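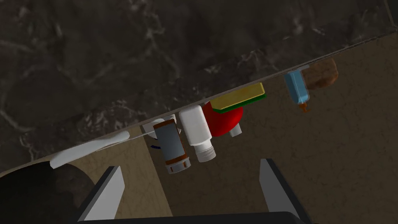
Joint Working Group on the Jindik River Border Section
Minutes, May 20, 2018

1. Opening
The chair opened the meeting at Grukbridge town hall. Delegations from Grukbridge and Starkent were present. The Guzmán observer mission attended without a vote. The November minutes were approved with one correction to item 4.

2. Discharges above the ceasefire line
Starkent repeated its complaint that untreated mine water enters the Jindik upstream of the line. Grukbridge does not accept the figure of 316 but agreed to joint sampling at 2 points. Access for the sampling team remains unresolved — the military liaison has not replied.

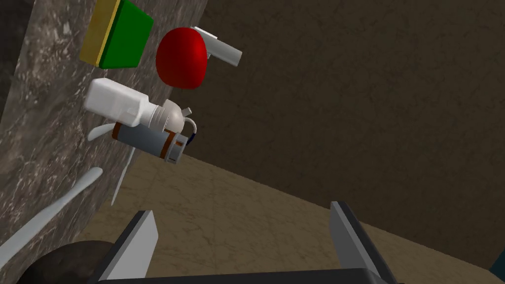 3. Household waste in the border villages
The observer mission reported that trash pickup has not resumed on the Starkent side. Dumping on the bank continues. The mission asked that the waste survey form include small kitchen items, for example a two-layer sponge like the green and yellow one on the gray marble. Grukbridge asked for a separate line for these. Agreed.

4. Compensation for lost grazing land
The claims list stands at 40 entries. Starkent wants all of them heard together. 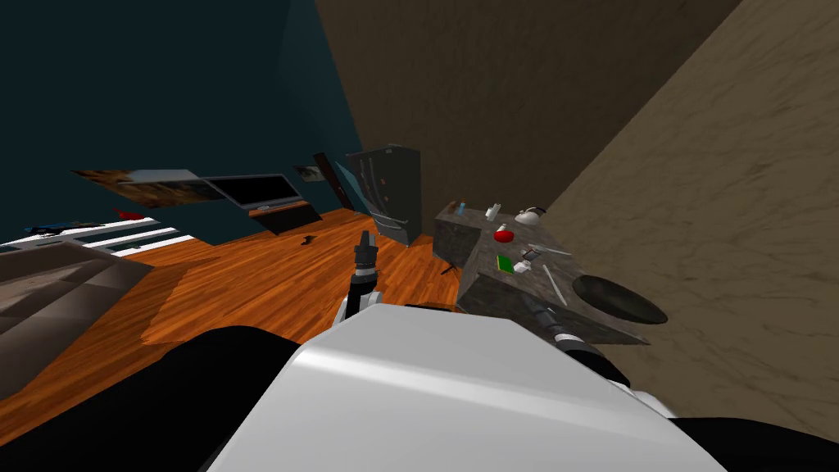

Grukbridge prefers to hear them by village and will submit a draft order of hearings. No vote was taken.

5. Other business
The buffer strip stays at 100 meters until the next review. Translation of the annexes is overdue — the secretariat will send them with these minutes.

The meeting was adjourned.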